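Grants > Learning and Play > Scanlon Small Awards > Progress reports

Print this page | E-mail this page

Mendholm Toy Library: Brick Figures and Table Play
Second progress report to the Scanlon Fund
Submitted by Suryani Pattinasarany, Programme Lead

1. Purpose of the award

The Scanlon Fund awarded the Library £800 to establish a table for building and sorting small toys, and to prepare a first series of brick figures for loan to families. The present report covers the period following our interim letter and should be read with the budget sheet already lodged with the Fund.

The table is now in regular use. Small bricks are built up on a green LEGO baseplate, and a clear plastic organiser box is kept at the corner of the table for sorting. The brown bowl, the lime-green ring and the ball belong to the table play set. A cordless screwdriver is kept to hand for minor repairs to fittings and boxes.
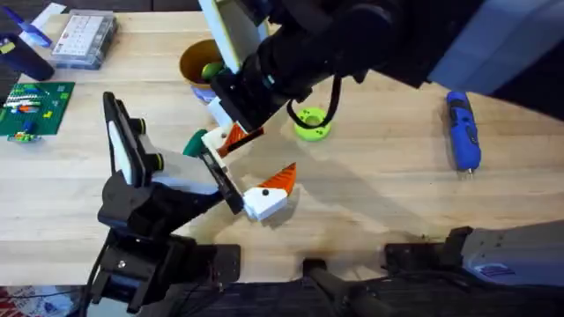
2. Materials and expenditure

Expenditure to date stands at £200, the greater part of it on bricks and replacement parts. The remaining sum is committed to storage and to the printing of loan cards. Mark Anthony Galang has obtained a revised price from Votetti for the storage trays, and the order will be placed when the Fund has confirmed that delivery charges are an eligible cost. We should be grateful for a reply on this point.

A difficulty arose with the first batch of second-hand bricks, a number of which did not grip firmly. They have been withdrawn from the loan stock and set aside for use at Lorovwood, where they serve for colour sorting. No charge has been made to the award for them.

3. Table play

The agreed plan provided for objects other than bricks, so that younger borrowers would have larger items to handle. Rings, balls and discs have been chosen in strong colours which stand out against the pale wood. Pens are kept at the table for labelling and drawing. Kartini Lumbantobing has drawn up a checking list for use at the close of each session, and the wording is being tested before it is printed.
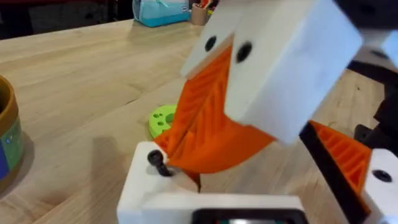
Lime-green disc on the worktable, with coloured pens in a cardboard cup at the back.

4. Brick figures

The catalogue of figures now has 21 entries. Each entry records the parts required and the age for which the figure is thought suitable. Sekar Yusof has revised the animal section, which had been criticised at the interim stage for relying too heavily on very small parts. The bird is retained. It has a white block for its body, a black dot for the eye and an orange triangular crest, and it can be recognised with very few pieces.

The instruction sheet for the bird remains in draft. Two parents who read it asked for a clearer drawing of the angle of the crest, and this will be supplied.
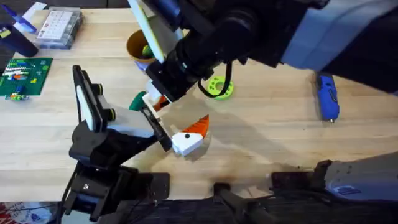

Mendholm, February

5. Next period

The Library proposes to complete the remaining instruction sheets, take delivery of the trays and open the figures for loan on Thursday afternoons. Lorovwood will follow once the first loans have been returned and checked. Endang Sinaga will keep the record of missing parts, which will be attached to the final report.

One variation is requested. The original budget allowed for laminated cards throughout. We ask that the sum be moved in part to spare bricks, the total being unchanged. A revised budget sheet will be sent under separate cover.

Correspondence on this report should be addressed to Suryani Pattinasarany at the Mendholm office.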